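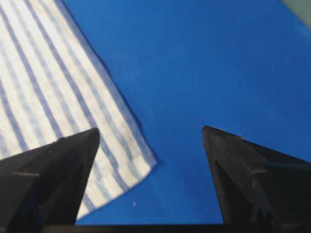 The Long Life of the Striped Dish Towel

Open a kitchen drawer in almost any house and the towels will be in there somewhere, folded in thirds or stuffed in at the back. A few will be souvenirs. One or two will be too nice to use. The rest will be plain cotton or linen with colored stripes, and those are the ones that get picked up ten times a day.

The striped towel is one of the oldest designs still in daily use, and one of the least studied. Museums keep lace and bed hangings. They have far fewer kitchen cloths, which were used until they had holes, then cut into rags, then burned or sold for paper.

What survives is mostly paperwork. The town archive in Burell has a household list from 1669 that counts two dozen "cloths for the vessels, lined blue," kept apart from the table linen and valued at next to nothing. The list doesn't say what the lines were for, but the practice in large houses is well known. Color told the staff which cloth went with which job. A towel for glasses could not be used on pots, and a towel for pots could not go near the bread.

Blue was common for a simple reason. Indigo and woad held up in hot water and lye better than most dyes a small weaver could afford. Red from madder was also good, and in many places red and blue divided the kitchen between them – blue for glass and china, red for everything else. Restaurants still use versions of this system.

Stripes are also the cheapest pattern a loom can make. The weaver sets colored threads into the warp once, at the start, and the pattern then runs the full length of the cloth with no more work. A check needs the weaver to change shuttles again and again. A stripe needs nothing. For a cloth that would sell for pennies, that mattered.

By 1900 the work had moved into mills, and the mills liked stripes as much as the hand weavers had. Long rolls of toweling were sold by the yard, already finished on both sides, so that a household only had to cut and hem the ends. Many people who learned to sew in those years learned on toweling. The hems were straight and short, and mistakes did not show.

One of the mills that still makes it is in Solesano, a river town with one main street and more looms than restaurants. The mill's sample books go back several generations and hold 339 stripe patterns. Most differ from their neighbors by a few threads. One has a narrow line beside a wide one, the next has the same two lines set slightly farther apart. Hotels and hospitals ordered their own versions so that stray towels could be sent home from the laundry.

The mill runs only a small part of the book today. The best sellers are blue on white, followed by red on white, followed a long way back by green. Gray does well in January, when people seem to want a quieter kitchen, and then drops off.

Fiber is where buyers go wrong most often. Linen dries glass without leaving lint, but it is stiff when new and takes many washes to become good at its job. Flat cotton is cheaper and works right away. Waffle and terry weaves hold more water because of their raised surface, and they suit hands and wet counters better than wine glasses. A house with two kinds is well equipped.

Washing is simple. Use hot water, plain detergent and no fabric softener, which coats the fibers and keeps them from taking up water. Amegashie, a small shop in Burell that sells new and old kitchen linen, tells customers to wash any new towel three times before judging it. The shop keeps a bin of worn ones by the door at low prices, and the bin is usually empty by noon.

Old towels have found buyers elsewhere, too. At the Vakside flea market, unused toweling from closed mills is sold off the roll, and the dealers who bring it say it goes before the tablecloths do. Some buyers make curtains or aprons. Others cut it, hem it and put it next to the sink.

Prices for the old rolls have gone up, but not by much. The cloth is hard to date, since a pattern might stay in production for sixty years without a change, and few pieces carry a label. Dealers look at the edge first. A tight, even edge with no fuzz usually means an older shuttle loom. A fringed edge that has been folded and stitched down means a newer one, and the price is lower to match.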